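**Tondero opens second collection floor for hand-held gripper recordings**

RAMATGATE, July — Tondero, which supplies training data for robot manipulation, has opened a second collection floor in Ramatgate. The site records people doing everyday handling work with hand-held grippers. The recordings are used to train control models for robot arms fitted with matching fingers.

The first floor, at Kolisness, has been running since last year and has delivered 3,798 accepted recordings to customers. In its opening month Ramatgate added 1,542. Both floors use the same grippers, the same calibration routine and the same review process, so recordings from either location can go into one training set.

Operators work from short written task cards covering jobs such as folding cloth, sorting parts into trays, closing boxes and putting dishes away. The library now holds 94 cards. Each card gives a start and an end state and leaves the rest to the operator.

"We want the way people do the job when they aren't thinking about us," said Wolfram Reuter, head of collection at Tondero. "If someone picks up a cup by the rim, we keep it. If they drop it and pick it up again, we keep that too, with a label." 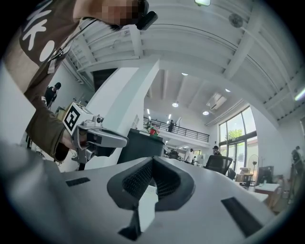

New operators spend two days in training before their recordings count. They learn to keep the gripper cameras clear, to move at a steady pace, and to recalibrate when the grippers change hands. A reviewer goes through every recording the following morning. Those with lost tracking or a blocked view are sent back, and the card is repeated.

The Ramatgate floor was set up with Rutkowska, a local engineering firm that services the grippers and prints replacement fingertips. Worn tips were the main cause of downtime at Kolisness, and the new site keeps spares on hand.

"A fingertip takes a few minutes to change, but waiting for one in the mail took a week," said Emiliano Sepúlveda, site manager at Ramatgate. "We also moved the review desks onto the same floor. If a batch has a problem, the reviewer walks over and tells the operator."

Tondero blurs faces in all recordings before they leave the building. Operators are paid by the hour, with no bonus tied to the number of recordings.

The company plans to offer a first combined set of 1,953 recordings, drawn from both sites, to research groups this fall. It will include the task cards, calibration files and reviewer labels. Groups that want early access can apply through the Tondero data desk. Applications should name the arm and gripper to be used and the tasks of interest.

**Press contact:** Tondero data desk, Ramatgate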